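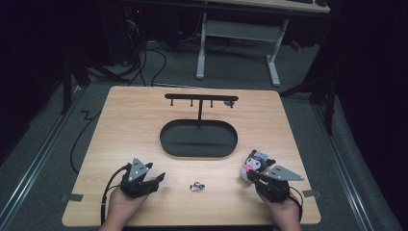 The hanging station, left gripper open, Kuromi in the right.

Bistden, Visitz workshop
Station upkeep meeting, 9 July 2019

There: Soledad Vallejo (chair), Ciarán Tully, Melquiades Meléndez, Lorcan Egan, and me, Thomas Gatti, writing it down
Sorry not to make it: no one, for once

I've written these up the way I did last time, so more or less in the order we talked and with the grumbling left in. If I've put words in your mouth, tell me and I'll fix it before the next one.

1. Last time's minutes

Agreed as they were, apart from Ciarán pointing out that I'd written "left trigger" where he'd said "left jaw". He's right, I had. Changed now.

Two jobs carried over from May. The spare trigger springs have come from Gilmartin and are in the drawer under the label printer. The new curtain hooks have not come, and Soledad will ring them again.

2. The left gripper

This took up most of the meeting, so get comfy.

Ciarán had the left gripper apart twice in the past fortnight. The complaint both times was the same: you squeeze, the jaws close, and the reading on the screen stops short of closed and then jumps. On the right one the number runs down smoothly. He'd first blamed the spring and swapped it, and it behaved for a day and a bit, and then it started again with Melquiades on shift.

The second time he went further in and found the little screw that clamps the sensor wheel to the shaft had backed off. You could turn the wheel with a fingernail. He's cleaned the thread, put a drop of the blue threadlock on it, and nipped it up. He did the same on the right one while he was at it, although that one was still tight.

Lorcan wanted to know whether the threadlock was the right stuff, as he'd read on the tube that it doesn't like plastic. Ciarán said the screw goes into a brass insert and he'd used a cocktail stick to put it on, so nothing should have crept where it shouldn't. Lorcan happy. I asked for the cocktail stick to go into the written steps because I would have squirted it straight from the nozzle and I know it.

After the refit we need to zero the jaws again, and we had a bit of a back and forth about how. What we settled on:

Plug both grippers in and leave them lying on the table for a few minutes before touching anything.
Open the Platar set-up page and pick the side you're doing. Check it twice, left and right are easy to mix up when you're facing the screen from the wrong side of the table.
Jaws fully open, hands off, press Open.
Squeeze until the tips meet and no harder, press Closed.
Open and close 5 times and watch the number. It should come back to the same place each time.
Write the open and closed readings in the book with your initials.

The closed reading on the left came out at 665 after Ciarán's repair, and that's what is in the book. If it has wandered off from that when you check in the morning, don't just zero it again and carry on. Tell Ciarán first. Melquiades owned up to having zeroed it three mornings in a row without saying, which did explain a few things, and was forgiven.

Action: Ciarán to type up the strip-down steps, cocktail stick and all. Me to tape a copy inside the tool cupboard door.

3. The grey plates on top

Melquiades brought up the triangular plates on the grippers. He'd noticed the right one had a bit of play in it, hardly anything, but if you press on the tip you can feel it move. Everything that tells us where a gripper is pointing assumes its plate is sitting dead still, so a wobbly one is bad news, and worse than a loose jaw in a way, as you'd never spot it from the screen.

He's tightened it. Soledad asked how tight and there was a silence, then a laugh. We haven't got a figure, we've got Melquiades's wrist. Lorcan has a small torque driver at home that he's willing to lend until we buy one, and Soledad said she'd find the money for one if Lorcan sends her a link.

We also agreed that whoever picks the grippers up picks them up by the handle. I've seen people (me included) lift one by the plate because it's the bit that sticks up. Please don't.

Action: Lorcan to bring in the torque driver and send Soledad the link. Plate check to go on the morning list.

4. Cables

The left lead got a new strain relief after it went crackly near the connector. Ciarán cut back the bad bit and remade the end, and it tested fine with a good wiggle. It's a little shorter now. He reckons it still reaches all four corners of the table if you let it loop out past your wrist and don't pull it across your chest.

Lorcan doesn't like the thin cable that runs over the carpet on the left. It has a kink in it and it ends up alongside the table where people put their feet. I said I'd never trodden on it. Soledad said that I had, and that she'd watched me. Fair enough. We want it tacked down against the rail on that side, with enough slack left that moving the stand doesn't tug it. Lorcan will have a go with the fabric clips before we buy any proper trunking.

The heap of cable behind, down by the computer, is nobody's favourite either, but Ciarán asked us not to touch it until he's labelled both ends of everything. He has promised this before, and I've written it down as an action so it's official now!

Action: Lorcan, floor cable. Ciarán, labels, then we tidy together.

5. The table

The board had been creeping. You lean on the front edge, it slides a hair, and by the afternoon the tray is no longer where the set-up says it is. The tape over the side edges has helped a lot. Melquiades marked the position in pencil when he put the tape on and it was still on the marks when he looked yesterday.

Soledad asked if tape is what we want for the long run. General feeling: it does the job, it comes off clean, and it's cheap to redo. Ciarán would prefer a pair of clamps underneath. Lorcan thinks clamps will be in the way of people's knees, and he's the one with the long legs, so we listened. We're staying with tape. New strips whenever an edge starts to lift, and check the pencil marks before you press the new ones down.

Please also wipe the top with the dry cloth only. Somebody used the spray and it left a shiny smear that showed up under the lights. I'm not asking who.

6. The tray and the hanging stand

I had this one. The stand had started leaning, very slightly, after a few weeks of people catching the crossbar with the jaws on the way out. I took it to bits, found the post wasn't seated all the way down, pushed it home and did it up from underneath. It's straight now against the set square. If you knock it hard, stop and look at it from the side before the next go. That takes seconds and saves an argument later.

I also went over the pegs with a fingertip to see if any were rough, as Melquiades thought the loops were snagging. One had a bit of a burr at the end. A few strokes with the fine paper sorted it. I've left the rest alone.

There was a question about whether we should fix the tray to the table. I'd like to, Soledad wouldn't, as she wants to be able to slide it a little between runs so they aren't all the same. She's the one who has to use the recordings so she wins. But it goes back to the middle at the end of each shift, please, and the start-of-day check is done with it there.

7. Toys and small bits

The plush toys are holding up. Lorcan had a look through the lot for loose stitching on the loops and put 2 aside to be mended. The Kuromi is everybody's first pick because the jaws get a good hold on it, so it's getting the most wear, and we should mix them up a bit more.

The small shiny pieces are more of a pain. They're hard to pick up with the tips we have, and when one pings off it vanishes into the carpet. Melquiades suggested softer pads on the tips. Ciarán isn't against it but the pads would change the closed reading, so we'd have to zero both sides again and start a new page in the book. We'll try pads on the spare pair first and leave the working pair be until we've seen how they go.

If you do lose one in the carpet, use the torch. It glints. Don't use the hoover, we've already emptied that bag by hand once.

Action: Melquiades, pads on the spare pair.

8. Service interval

Soledad would like us to stop fixing things only when they go wrong. The counter in Platar adds up jaw closes for each gripper, so we can go by that. After a bit of haggling we settled on a proper look every 4000 closes: screws, spring, sensor wheel, plate, lead. Ciarán wanted it sooner for the left one given its history and that's fine, he can do it whenever he likes, but nobody goes over the number.

Both counters were set back when he finished the repair. I've drawn up a column for it in the book, next to the readings.

9. Anything else

Melquiades asked if the morning list could be shorter. It can't, as we've just added to it, but I'll print it bigger.

Soledad reminded us to shut the black curtains all the way on both sides before starting. A gap lets the daylight in and the table looks different from one hour to the next.

Lorcan asked who has the small hex key with the yellow sleeve. Ciarán had it in his pocket.

Next meeting once the pads have had a fair go. Melquiades will shout when he's ready, and it's Ciarán's turn to bring the biscuits.

T. Gatti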